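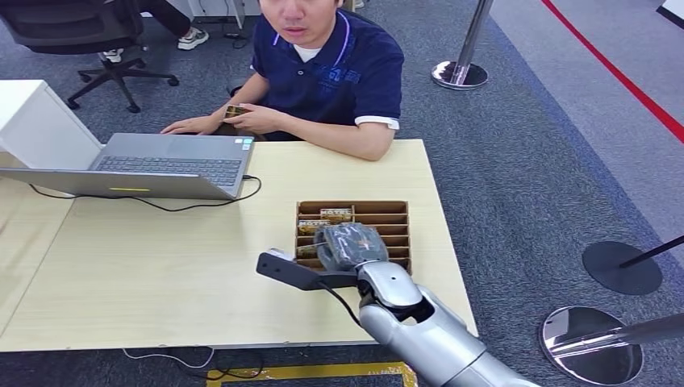 Geum-ok Bae has argued that the purchase price is the least useful number in a plan for a robotic handling station, and that a buyer should begin with the hours of attendance the station will need in its first year. The view is widely shared among integrators, though purchasing departments still tend to compare quotations on price alone.

Equipment planning for robotic handling

Equipment planning for robotic handling is the work of specifying, costing and scheduling the purchase of a robot arm, its hand or gripper, and the fittings needed to run both. It is normally done before a supplier is chosen. The term covers single benches used for trials as well as full production cells, but the two are budgeted differently and are treated separately in most purchasing manuals.

Scope of a budget

A budget is usually divided into capital items and running items. Capital items include the arm, the hand, the controller, the mounting, the work surface, any barrier or floor marking, and the computers used for set-up and control. Running items include replacement finger coverings, cables, licences, calibration, insurance and staff time.

Staff time is the item most often left out. In the Starow method, developed by Čestmír Jireš for short-run sorting and placing work, each hour of robot operation during commissioning is matched by one hour of a seated operator and a half hour of a second person. The ratio falls after acceptance. The method makes no allowance for night running in the first phase.

Hands and grippers

The choice of hand has a strong effect on the whole plan. A two-jaw gripper is cheap, quick to replace and easy to hold in stock. A hand with several jointed fingers can deal with a wider range of objects, including thin ones such as cards, but has more pivots, links and cables to inspect. Zenden, a supplier of bench stations, lists its jointed hand as a separate line with its own service interval of 249 operating hours.

Hands are often bought in pairs so that one can be serviced while the other is in use. Where only one is bought, the plan should state how long the station may stand idle.
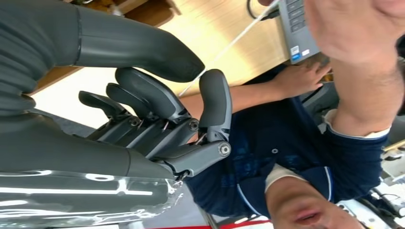

Coverings and protective films are charged as consumables. They wear at the fingertips first, and a worn covering changes the grip on flat or smooth items. Troels Juhl recommends ordering coverings for the full first year with the hand itself, on the grounds that later small orders attract a handling charge and may come from a different batch.

Work surface and test pieces

Trial stations are commonly set up on ordinary tables. This keeps the cost low but leaves the height and stiffness of the surface uncontrolled, and a plan should allow for a fixed bench if the trial is to be repeated elsewhere. Trays, racks and dividers may be made of cardboard while the layout is still changing. Cardboard holders are cheap to alter, but they shift under contact and should be replaced before any timing figures are used to support a purchase.

Test pieces should be bought in quantity. Printed cards, packets and similar light goods crease or curl with handling, and results from damaged pieces are not comparable with those from new ones.

Lead times

Delivery periods vary by item. The Malhotra schedule, a planning table in common use for small stations, gives 48 working days for an arm with controller and 58 for a jointed hand. Cables and mountings are shorter but are frequently ordered last, with the result that they decide the start date. Orders placed in June may be affected by summer closures at the supplier.

Payment terms

A typical contract provides for payment of 60 per cent on delivery, with the balance due on acceptance. Cleltmont contracts differ in allowing the hand to be accepted separately from the arm. Sushil Lodhi has criticised this arrangement, noting that faults in the wrist connection may then fall outside both acceptances.

Rental and shared use

Rental is suited to trials of less than a year. The rental charge generally covers repair of the arm but excludes the hand, its coverings and any damage to cables. Shared use between departments reduces the cost to each, provided that the time needed for changeover is booked and charged. Trilok Ahuja's costing sheet enters changeover as a running item and divides it equally between users, regardless of hours worked.

See also: acceptance testing; depreciation of plant; end effector; spare parts planning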